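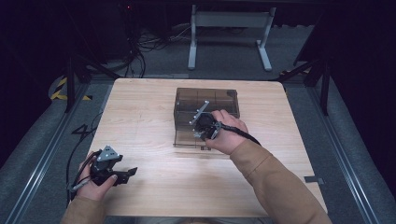

Hesow Gallery: Perception and Replay Tooling

Hesow is the software stack that turns hand-held gripper recordings into trajectories a two-arm cell can replay. It has three processes: a capture daemon, a pose estimator and an offline planner. Notes on this page refer to the build tagged August 8, 2023. Capture and clock sync were written by Kyung-tae Sun, the estimator by Ursina Ammann, and the planner by Benedikt Hämmerli.

Each gripper streams over its own cable. The daemon stamps frames on arrival and corrects for a fixed transport delay, measured once per cable. Left and right streams are kept in separate files and merged only at export, so a dropout on one side does not invalidate the other.

Transparent acrylic is the hard case for the estimator. Depth returns from a clear wall are unreliable, so box geometry is loaded from a model and registered against the tabletop plane. The planner then treats the walls as solid and the open top as the only legal entry. Of 573 recorded episodes in the current set, 43 were rejected at this stage, most of them for wrist paths that clipped the modeled rim.

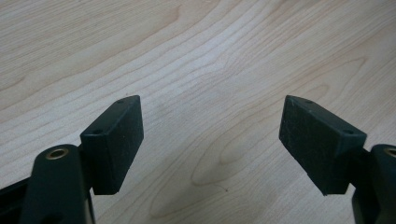

Gripper camera view, fingers apart over bare wood grain. Both pads stay inside the mask used for jaw width.

Jaw width is estimated from the pad edges alone, with no encoder input. The grain gives the tracker low-contrast features, and the detector threshold was lowered in November to keep enough of them. Features inside the finger mask are discarded before the pose solve, otherwise the solver reads the jaws as static background and underestimates motion.

Export writes one file per episode with 2 pose tracks, 2 width tracks and a validity flag per sample. Files with more than 2,000 invalid samples are skipped by default. Override with the keep-invalid option.

Format questions: Leonie Tanner. Planner access: Montserrat Tovar.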